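移动操作与仿真 › 参观、展会、开放日
主题：Stusside 开放日，Aketti 双臂平台柜门操作仿真演示，参观记录

楼主 gearlash

2025年3月去了 Stusside 在 Travdale 的开放日，版里之前有人问过他们的双臂移动平台 Aketti 做到什么程度，把记录整理一下。只写现场讲的和看到的，推测的部分会单独注明。

场地在 Oosthuizen 楼一层，分2个区。外间是展板和硬件拆解件，里间是仿真演示，几块屏幕加一台操作台。当天真机没有上电跑任务，讲解开头就说明了，全部任务演示都在仿真里进行。有几位观众听完这句就去外间看减速器了，我留在里间看完了整场。

任务分4类：开柜门、关柜门、拉抽屉、推抽屉。场景是程序化生成的厨房和储物间，柜体模型41个，门板尺寸、铰链侧、把手形式各不相同，木纹和地板材质随机。初始底盘位姿在一个范围内采样，采样区间没有公布，我问了，答复是“和真机导航的停靠误差同一量级”，没给数。

控制结构大致如下，按展板抄的：
底盘和双臂统一建模，上层策略输出末端位姿增量和夹爪开合，下层是全身逆解加关节限位和自碰撞约束。策略输入为多路相机图像、关节角、夹爪开度，没有力觉。上层频率比下层低一个数量级，中间做插值。接触以后切到阻抗模式，刚度参数按任务类别固定，不在线调。

最后一句我追问过。拉抽屉是直线约束，开门是圆弧约束，刚度按任务类别固定，等于把约束类型作为先验给进去了。讲解的工程师承认这一点，说未知关节类型的版本在做，没有放在这次演示里。

演示流程：先播一段完整回合，再由操作台回放，可以随时暂停，切换视角，查看关节量和接触量。回放工具做得比较实用，时间轴上标了接触起止，拖到哪里，各路画面同步到哪里。下面是回放时切的两个视角。

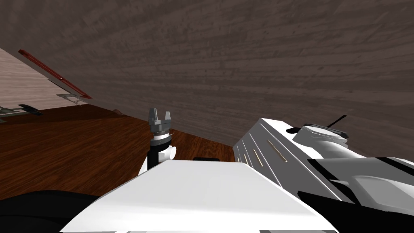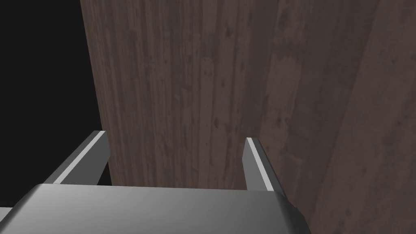
Aketti 仿真演示画面，均为渲染图；两幅中可见的夹爪都处于张开状态，没有夹持物。

几点观察。

一，视角和遮挡。第一幅是机身一侧的视角，白色机身面板和右侧那条臂占了画面很大一块，红色的长条把手在左上，和浅色木板连在一起。第二幅离夹爪很近，两指之间只看得到木纹，没有把手。如果策略在这种画面下还要做末端对准，信息只能来自别的视角或者历史帧。我问输入里有没有历史帧，答复是有，长度不公开。

二，夹爪。平行两指，指面在仿真里是平面，没有建指垫的弹性。接触参数用全局统一的摩擦系数，不区分木材、金属、漆面。

三，评价口径。展板上的成功判据是门或抽屉的关节位移超过行程的某个比例，判据里没有“不碰撞其他部件”这一条。碰撞另外统计，当天没有展示碰撞统计结果。

四，数据量。展板写评测集多达449条回合，41个柜体全部覆盖。成功率给的是总数，没有按任务类别拆开，也没有按柜体拆开。我没有抄总成功率，因为在这种口径下意义有限，抄上来反而容易被单独引用。

五，外间的硬件。肘部关节模组的剖切件可以上手看，走线经中空轴，线束固定方式比上一代的展板图合理。这部分另开帖写。

整体评价：仿真工具链完整，评价部分披露不足。有去过的同好请补充。

2楼 stribeck_curve

感谢记录。第三点我觉得是最要紧的。

只看关节位移的判据，在仿真里很容易被“撞开”或者“别开”的动作满足。指尖插到门板边缘的缝里往外撬，位移照样够，但真机上门板边和指尖都吃不消。我们组以前用过同样的判据，后来加了两条：开门过程中接触点必须落在把手的碰撞体上，接触力峰值不能超过阈值。加完以后成功率掉得很难看，但和真机的相关性好了不少。

想问楼主：回放工具里能看到接触点落在哪个碰撞体上吗？

3楼 楼主 gearlash

回2楼。能看到接触起止和接触力大小，接触体名称那一列当天是隐藏的。界面上有这一列的开关，讲解员没有打开，我也没有要求打开，现在想应该问一句。

4楼 pulley_and_cable

我也去了，和楼主应该不是同一场。我对这次开放日的评价要低得多。

Travdale 不算近，专程过去看屏幕，和在家里看视频差别不大。邀请函上写的是“平台演示”，到了才知道是仿真演示。真机就摆在外间，没上电。一家做硬件的单位，开放日真机不上电，这本身就说明问题。渲染画面再精细，和能不能把门拉开没有关系。

第二幅那种画面，离木板那么近，什么特征都没有，一片木纹。拿这个当演示素材，我看不出想说明什么。

5楼 kalman_residue

不同意4楼。

第一，回放不是成片。成片挑过，回放可以随便暂停，视角可以随便切，看到的东西不一定对主办方有利。第二幅恰恰有信息量：它说明在接近段，近距离视角里可能没有任何可抓取的特征。这是腕部附近相机的老问题，真机上同样存在，只是多数单位的视频会把这一路剪掉。

第二，真机不上电，原因可以有很多，公众区域的安全评估就够麻烦的。从没上电推不出不能用。

6楼 pulley_and_cable

安全评估麻烦我承认，我们自己办过活动。但可以隔离区里跑，别家是这么做的。

另外你说“可以随便切”，我那一场操作台排队，每个人上去只能拖几下时间轴，讲解员站在旁边催。楼主那场可能人少。

7楼 楼主 gearlash

我那场人确实不多，在操作台前待的时间比较长。两场条件不同，4楼的体验我不怀疑。

邀请函的措辞我回去翻了，写的是“Aketti 平台任务演示”，没有写真机也没有写仿真。这个写法容易误解，应当改。

8楼 quaternion_drift

从渲染的角度补充一点技术问题。

看第二幅，左侧是一块纯黑，没有纹理也没有明暗变化，和木板之间是一条直边。这块黑从画面上看不出是什么，可能是没有几何体的背景，也可能是柜体内部没有接收到光照。两种情况对训练的影响不一样。

如果是背景空缺，说明场景没有封闭，策略有可能学到“黑色区域旁边就是边缘”这种捷径。真实环境里柜子旁边是墙或者另一件家具，不会有这种边界。

如果是内部不受光，问题小一些，真实柜子内部也暗，但不会暗到完全没有细节。全局光照打开以后这类区域会有渐变。

楼主有没有印象，场景是不是封闭房间？

9楼 楼主 gearlash

展板上的场景俯视图是带墙的。但回放工具里可以设渲染距离和可见图层，我不能确定那一刻的设置是不是默认值。所以第二幅里的黑区属于哪一种，我判断不了。

另外补一句，回放渲染和训练渲染未必是同一套参数。讲解提到训练时为了吞吐会降材质精度，回放时用的是高一档的设置。拿回放画面推训练数据的分布，要留余地。

10楼 stribeck_curve

9楼最后一句很关键。如果两套渲染参数不一致，那么回放画面连“策略看到的是什么”都不能代表，5楼的论点也要打折扣。

11楼 kalman_residue

打折扣，但几何不变。材质精度降低，把手也不会因此出现在近距离视角里。我的论点针对几何可见性，不涉及纹理。

12楼 stribeck_curve

前提是回放视角和策略输入视角的外参一致。楼主能确认第二幅是策略输入的某一路相机，还是回放工具里自由设置的视角吗？

13楼 楼主 gearlash

确认不了。视角列表里有一部分带编号，一部分是自由视角，我当时没有记是从哪一项切过去的。这是记录上的疏漏。

所以主帖第一点请这样读：假如这是策略输入之一，则这一路在该时刻不含把手信息。假如是自由视角，则对策略没有任何结论。

14楼 backdrive_torque

我关心双臂。第一幅里能看到两条臂，中间那条夹爪朝上，右边那条臂体占了右侧一块。开柜门这种任务单臂就够，双臂平台做单臂任务，另一条臂怎么处理？

常见做法三种。固定在收纳位，简单，但收纳位会占底盘前方的空间，做低位抽屉时容易干涉。参与全身逆解，冗余度大，求解慢，动作不好预测。或者作为支撑，扶住柜体，抵消拉门的反力，对轻柜体有用，但要有力觉才稳妥，而楼主说输入里没有力觉。

他们用哪一种？

15楼 楼主 gearlash

按展板，统一建模，两条臂都在全身逆解里，非工作臂加了一个偏向参考姿态的正则项。参考姿态随任务类别切换。没有提到支撑用法。

求解时间问过，说下层能跟上控制周期，没有给分布。我关心的是最坏情况，平均值满足周期没有意义。

16楼 backdrive_torque

那非工作臂的遮挡也随任务类别变化。右侧臂体在第一幅里占的面积不小，如果这个视角接近某一路输入相机，参考姿态选择应当把遮挡算进代价里。我们做过一个简单版本：在参考姿态附近采样，统计目标区域在相机里的可见比例，取可见比例高的。离线算一次就行，在线不增加开销。

缺点是和底盘停靠位姿耦合，停靠误差大时离线结果不成立。

17楼 spline_knot

潜水很久，来问一个基础问题。既然近距离相机里看不到把手，为什么不在远处看清楚之后直接开环走过去？底盘和臂的里程误差加起来也就那么大。

18楼 kalman_residue

回17楼。刚性把手、固定柜体，开环走过去在很多情况下能成。误差来源有几项：手眼标定残差，底盘在臂伸出后的姿态变化，深度估计误差。条形把手沿长度方向容差大，垂直方向容差只有夹爪开口减去把手直径再除以二。底盘软一点，臂一伸出去车体前倾，末端下沉就可能吃掉这个余量。

仿真里底盘如果是刚体加理想轮地接触，前倾这一项不存在，开环看起来会比真机好。

19楼 spline_knot

明白了。那么仿真里的底盘是不是理想接触？

20楼 楼主 gearlash

展板没写，我没问。列入下次要问的问题。

21楼 pulley_and_cable

看到这里，整帖的问题清单：输入视角未确认，历史帧长度不公开，停靠误差不给数，碰撞统计不展示，成功率不拆分，接触体名称列隐藏，底盘接触模型不明。

我在4楼说这和看视频差别不大，现在维持原判。

22楼 kalman_residue

看视频的话，这个清单列不出来。清单里一半以上是在现场能问到“不公开”三个字，这本身就是信息。哪些项主动讲，哪些项回避，参加过的人心里有数。

23楼 pulley_and_cable

“不公开”算信息，那标准也太宽了。清单里还有几项是根本没人问，不能记在主办方的账上，也不能记成收获。

24楼 stribeck_curve

两位停一下，这个争论已经不涉及技术内容。

回到评价口径。449条回合分到41个柜体，平均每个柜体十条出头，再按任务类别拆，每一格的样本很少。而且有的柜体只有门没有抽屉，有的相反，实际分布肯定不均匀。在这个样本量下，单个柜体的成功率置信区间宽到没法比较。他们不拆分，可能就是因为拆开以后每格没法看。

合理的做法是报总数的同时报按任务类别的结果，柜体作为随机效应处理，至少给出柜体之间的方差。如果失败集中在少数几个柜体上，和失败均匀分散，对应的改进方向完全不同。前者查几何和把手形式，后者查控制和标定噪声。

25楼 quaternion_drift

同意24楼。再加一条：评测的柜体和训练的柜体是否重叠。主帖说“41个柜体全部覆盖”，如果评测和训练用同一批模型，只换材质和位姿，那么测的是位姿泛化，不是几何泛化。程序化生成的材质随机对几何泛化帮助有限。

26楼 楼主 gearlash

25楼这个我问过，忘了写进主帖。答复是有留出柜体，比例没说，评测总数里两部分合在一起。

也就是说总成功率里混了见过的和没见过的。24楼和25楼的意见我会整理成一份提问，发给开放日登记时留的联系地址。

27楼 oilite_bushing

我从机械的角度说几句，前面都在谈感知和统计。

第一幅里浅色木板的下缘靠左有几片深灰和黑色的扁平件，从板边伸出来一点，看着像铰链一类。把手在同一块板的上缘方向，用一个小的银灰色支架连着。如果这几片真是铰链，那么把手和铰链分在板的相对两侧，力臂是合适的。至于这块板当时开到什么角度、朝哪个方向转，一幅静态画面判断不出来，画面本身还是斜的。

仿真里的铰链多半是理想转动副加一个常数阻尼。真实柜门铰链不是这样。带自闭簧的，小角度时有回拉力矩，过了某个角度反过来往外推。带缓冲的，阻尼和方向有关，关门时大，开门时小。策略在理想转动副上学出来的动作，到自闭铰链上，初始段拉力不够，门弹回去，指尖从把手上滑脱。这是我们调试时最常见的失败形式。

建议问一下铰链模型里有没有角度相关的力矩项。有的话，参数是随机的还是固定的。

28楼 backdrive_torque

27楼说的自闭段，我们测过几种铰链，不同型号之间回拉力矩差别很大，同一型号装配松紧不同也有差别。仿真里要做随机化，范围取多大是个问题。取大了策略动作变得保守，开门很慢；取小了覆盖不住。

滑脱那个问题和刚度固定有关。阻抗模式下按任务类别给死刚度，初始段和过了自闭段以后需要的刚度不同。分两段给，效果会好一些。不需要力觉，用关节电流估计就能判断有没有过自闭段，精度够用。

29楼 oilite_bushing

关节电流估计在低速下受静摩擦影响大，开门初始段正好是低速。谐波减速器的机型我不太信这个数。

30楼 backdrive_torque

做过静摩擦辨识之后可以用。温度变化之后要重新辨识，这一点承认麻烦。

31楼 oilite_bushing

每次开机热机之后跑一遍辨识轨迹？产线上可以，家里柜子前面没有这个空间。

32楼 backdrive_torque

辨识轨迹可以在充电位跑，不需要到柜子前面。臂展方向留出空间即可。不过这已经离题，可以另开一帖。

33楼 楼主 gearlash

关于铰链，讲解中有一句提到“关节阻尼随机化”，没有提到角度相关的力矩。我倾向于没有建，属推测。

27楼对把手和铰链位置的判断，我对着第一幅看了，同意只能说“像铰链”。回放工具里可以显示关节轴线，当时没有叠加这个图层。

34楼 feedrate_zero

管理一句。4楼、21楼到23楼的内容没有违规，但请就事论事。主帖标题已改为注明“仿真演示”，避免后来的人误以为有真机测试结果。硬件剖切件部分楼主另开帖后请在这里贴出主题名。

35楼 spline_knot

再问一个。主帖说输入没有力觉，但回放里能看到接触力。这个力是仿真器给的真值？策略用不到？

36楼 楼主 gearlash

是仿真器直接输出的，只用于显示和统计，不进策略。真机腕部没有装力传感器，外间的样机上也没有看到相应的模块，讲解员确认过。

37楼 stribeck_curve

仿真器输出的接触力峰值要谨慎。刚性接触加时间步长偏大，峰值会随步长变，数值上可以差很多。我在2楼说的阈值，是在固定步长、指垫加了柔性之后标定的。指面没有弹性的模型，我不建议看峰值，看冲量或者滤波之后的量。

38楼 楼主 gearlash

记下。仿真步长展板上有，我没有抄全，照片里那一角反光看不清，不写了。

39楼 kalman_residue

我报名了8月那一场，登记页面上写的内容还是 Aketti，有没有真机没有说明。各位有问题可以列在这里，我带过去问。目前从前面整理出来的：

策略输入各路相机的编号，以及回放视角列表里哪些与之对应。
回放渲染与训练渲染的参数差异。
场景是否封闭，黑色区域的来源。
底盘接触模型，臂伸出后车体姿态是否变化。
铰链力矩是否与角度有关，随机化范围。
按任务类别、按见过与未见过的柜体拆分的成功率。
接触体名称列能否打开。
下层求解时间的最坏值。

40楼 oilite_bushing

加一条：把手和支架之间是刚性固连还是允许微小形变。真实的条形把手两端螺钉松了会晃，夹上去以后末端位姿和门板位姿对不上，按夹爪轨迹反推的圆弧半径就偏了。

41楼 pulley_and_cable

加一条：真机什么时候上电。这一条请原话问。

42楼 kalman_residue

会原话问。

43楼 楼主 gearlash

硬件帖已发，主题名“Aketti 肘部关节模组剖切件，走线与线束固定”。提问邮件也发了，有答复会贴在本帖后面，不另开。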